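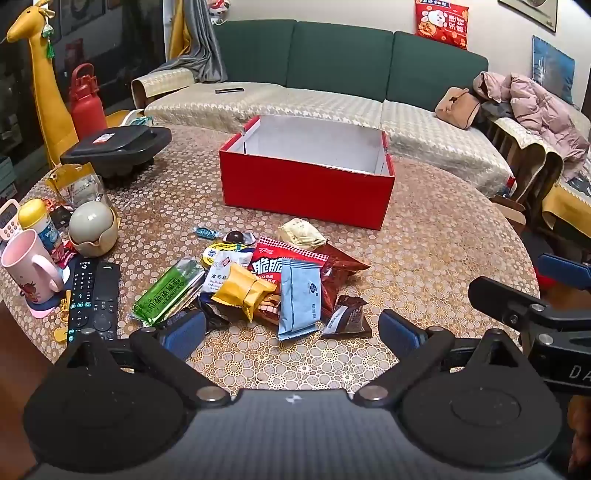

¿Qué diferencia hay entre envase primario y envase secundario?
El envase primario está en contacto directo con el alimento; el secundario agrupa varias unidades primarias y puede retirarse sin alterar el producto.

Tecnología del envasado. Tema 4: Niveles de envase y barrera

Buscar en el sitio Introduzca un término Buscar

4.1 Niveles

El envase terciario reúne los secundarios para transporte y almacenamiento (caja de embarque, palé retractilado). La clasificación depende de la función y no del material. Una misma lámina puede ser primaria en una galleta y secundaria en un lote de seis tarros. En los surtidos de confitería el producto suele llevar dos cierres: el de la pieza y el del estuche. Solo el primero cuenta para el cálculo de vida útil, salvo que el estuche lleve bolsa interior soldada.

4.2 Formatos flexibles

Flow pack (envoltura horizontal). Lámina alimentada desde bobina, conformada en tubo, con soldadura longitudinal y dos transversales. La soldadura transversal se hace con mordaza estriada. Parámetros de control: temperatura, presión y tiempo de contacto.

Doble torsión. Cierre mecánico, sin soldadura. Exige una lámina con memoria de pliegue: celofán, PVC o polipropileno fundido. La hermeticidad es baja y se reserva para productos de actividad de agua reducida.

Sobre de tres soldaduras. Habitual en polvos y en piezas planas.

4.3 Propiedades de barrera

Se consideran la transmisión de vapor de agua (WVTR, en g/m² y día) y la de oxígeno (OTR, en cm³/m² y día). Ambas se expresan siempre con la temperatura y la humedad relativa del ensayo; un valor sin condiciones no es comparable. El metalizado del polipropileno biorientado reduce las dos magnitudes, pero la capa se agrieta con el plegado repetido. Conviene medir la lámina después de pasar por máquina.

4.4 Caso práctico: línea Gamell

La planta de Kistov envasa caramelo duro en la línea Gamell. Datos de un turno de noviembre:

Unidades producidas: 3.319
Unidades conformes: 2.904
Rechazos por soldadura transversal: 59

El resto de los rechazos corresponde a errores de peso y de registro de impresión.

a) Calcule el rendimiento del turno.
b) Exprese los rechazos por soldadura como porcentaje del total de rechazos.
c) Proponga dos ensayos de hermeticidad y señale cuál es destructivo.

Nota: el método Fragkou (inmersión con vacío parcial) no se aplica a la doble torsión. Véase la práctica 2.

4.5 Lectura obligatoria

Manual Drostach, capítulo de láminas complejas. El apartado sobre adhesivos sin disolvente no entra en el parcial.

Este sitio utiliza cookies propias y de terceros. Aceptar Configurar

Última actualización: 22 de mayo de 2021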